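Ilent Place-Name Word List

A list of 284 field and lane names from the parish of Tekorness, with spellings taken from old rent books. Collected by Pouran Ahmadpour and typed up by Babatunde Akinola.

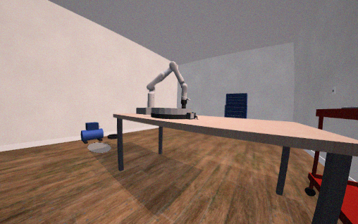

Files

names.csv — one name per row, with the earliest spelling first.
sources.txt — the 32 rent books, by shelf mark.
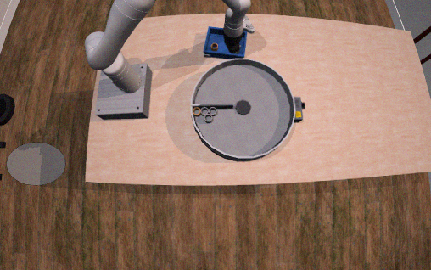

Known problems

Six names have no agreed spelling and are marked with a query. "Tollen" is both a lane and a field, so check the type column. Accents were dropped in the January version and have been put back.

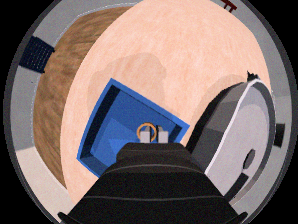
Use

Free to copy and change. Please credit the Ilent list. Send corrections to Beverley Dunmore, with the book and page number.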